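4.2 Segmentation and Contact-Point Selection

The perception module receives a single RGB view from a fixed camera facing the work surface and returns a set of block hypotheses, each consisting of a color label, a shape label, a planar position and a heading. No depth channel is used. The homography between the pixel plane and the board plane is estimated once per session from the board corners and is held constant until the next calibration. Errors in this estimate grow toward the far edge, where foreshortening compresses each block into fewer pixels.

Color segmentation is done in a normalized chromaticity space. The wooden surface lies close to the yellow class in this space, and a fixed threshold tends to merge yellow blocks with the darker bands of the wood. We therefore fit the background as a mixture of two components, one for the light strips and one for the dark ones, and assign a pixel to a block only if its likelihood ratio against both components exceeds the margin. The mixture was fitted on 44 images of the bare board and was not updated during evaluation.

Shape labels are assigned from the contour of the top face. Side faces are removed first, using the known viewing angle and a constant block height per shape class. This step fails most often when one block hides part of another, leaving the visible contour open. Open contours are completed by matching against the stored templates, and the match score is passed to the planner as a confidence value. Blocks below the confidence limit stay in the world model as obstacles but cannot be chosen as push targets.

The planner, which we call Tesa, selects a contact point and a push direction for one block at a time. Candidates are sampled along the visible contour and rejected if the swept volume of the rod crosses any other hypothesis. For isolated blocks almost all candidates survive. Inside a cluster (Figure 3) the free portion of the contour may be short, and the first push is then used to open a gap, with no attempt to reach the goal position directly.
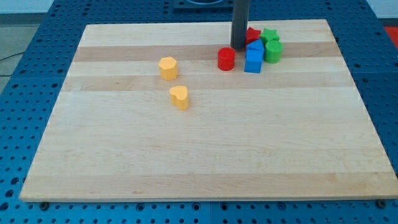
Figure 3. Rod in contact with the board beside a cluster of four blocks. The red cylinder and the two yellow blocks are outside the cluster.

The gap-opening push is scored by the expected increase in free contour length, summed over all blocks in the cluster. The dynamics model used for this score is quasi-static and treats each block as a rigid polygon with uniform friction. It was trained on 3000 pushes, of which 1570 involved contact between two or more blocks. The remaining pushes moved a single block and were used mainly to fit the friction term. Rotational error is larger for the star than for the other shapes, as the rod can settle into the notch between two points and the contact then behaves as a pivot.

Replanning takes place after every push. The rod is lifted, the segmentation is run again, and hypotheses are matched to those of the previous step by color, shape and distance, in that order.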